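I changed my walking route in February and it now crosses the footbridge at Fliltdale twice a day. Before that I used the road crossing at Soltow, 500 meters downstream, and never gave bridges much thought. After 44 crossings I have opinions about this one.

The layout is a ramp up the center with a staircase on each side. Most footbridges I know put the ramp somewhere else entirely, often as a switchback that doubles the distance. With the straight version, wheels and feet get the same line to the top. The cost is slope: a straight ramp has to climb in whatever length the stairs take up, and a loaded bike makes that plain by the upper third.

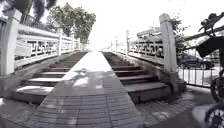

*The Fliltdale footbridge, looking up the ramp.*

The steps are low and deep. My stride doesn't fit them. One step per tread is too short and two is too long, so I end up leading with the same leg all the way and feeling it in that knee later. Alvar Haugland, who walks with me when his shift allows, takes the ramp both ways and considers the matter closed.

The ramp paving is small units in tight rows. More joints per meter means more edges for a shoe to catch on, and I prefer it to smooth slab on a slope. On a bike with hard tires it buzzes — nothing serious, but I moved my lamp bracket after it worked loose.

The balustrades are white stone with rectangular openwork under a thick top rail. The base of the right-hand end post is streaked with grime down near the pavement. I would try plain water and a stiff brush on it before any cleaner.

Current practice: ramp going up, stairs coming down, bike walked in both directions. Next month I want to time it against the Soltow route, door to door.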